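About Multach

Multach is an independent wood floor finishing and maintenance firm. We sand, repair, oil and recoat solid and engineered wood floors in homes, schools, libraries and small commercial buildings. We do not sell flooring, and we do not install new floors except where boards have to be replaced as part of a repair.

The company was set up as a two-person sanding contractor and now runs 7 crews from a single depot in Grasotero. The depot holds the machine shop, the dust extraction store, a stock of reclaimed boards for patching, and a test room where finishes are applied to sample panels before we agree to use them on a customer's floor.

What we do

Most of our work falls under one of four headings.

Full sanding and refinishing. The old finish is removed in stages, starting with a coarse grit and ending with a fine one. Gaps are filled where the boards are stable enough to hold filler. Edges and corners are sanded with a separate machine and blended by hand.

Screen and recoat. The existing finish is abraded lightly and a new top coat is applied. This only works on floors where the finish is worn but not broken through, and where no wax has been used. We test for wax before quoting.

Spot repair. Damaged boards are cut out and replaced with stock of the same species and width. Color matching is done on site in daylight. A repaired area will usually continue to change shade for several months.

Maintenance contracts. We inspect the floor every February, record the condition of the finish by room, and recommend cleaning, recoating or no action. The written report belongs to the customer.

How we measure and quote

Quotes are based on a site visit. We take moisture readings in each room, check board thickness at a floor vent or threshold, and note any cupping, loose boards or earlier repairs. A floor with too little wood left above the tongue is not sanded. In that case we will quote for recoating or replacement, or decline the job.

Any single area larger than 2000 square feet is split into sections with agreed stopping lines, normally at doorways. Quotes are valid for 90 days. Prices include masking, dust extraction and disposal of waste, but not moving pianos, aquariums or gas appliances.

Finishes

We use three types of finish: waterborne polyurethane, oil-modified polyurethane and hardwax oil. Each has a separate data sheet, which is handed over with the quote. Our own hardwax oil blend, Zornuneo, was developed in the Grasotero test room and is used mainly on floors that will be spot-repaired in the future. It is not suited to kitchens with heavy use.

Sample panels are kept for every finish in current use. The panel archive passed 1000 pieces last year and is open to customers by appointment.

Care after the work is finished

Dust should be removed often with a dry cloth or a soft broom head. Grit does more damage than foot traffic. For damp cleaning, the cloth should be wrung out well and the floor wiped along the boards. Steam mops, vinegar and general-purpose soap should be kept off all three finishes. Rugs can go back down after the curing period printed on the data sheet.

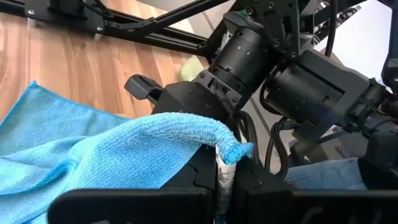
Bošković wrote to us after a hallway recoat that the care sheet should give the curing period for rugs separately from the one for furniture, as the two had been easy to mix up. The sheet was revised, and the two periods are now listed on separate lines for each finish.

Contact and hours

The depot office handles quotes, panel appointments and contract reports. When asking for a quote, please state the floor area, the type of building, the age of the floor if known, and any product used on it in the past.

Page last revised August 2026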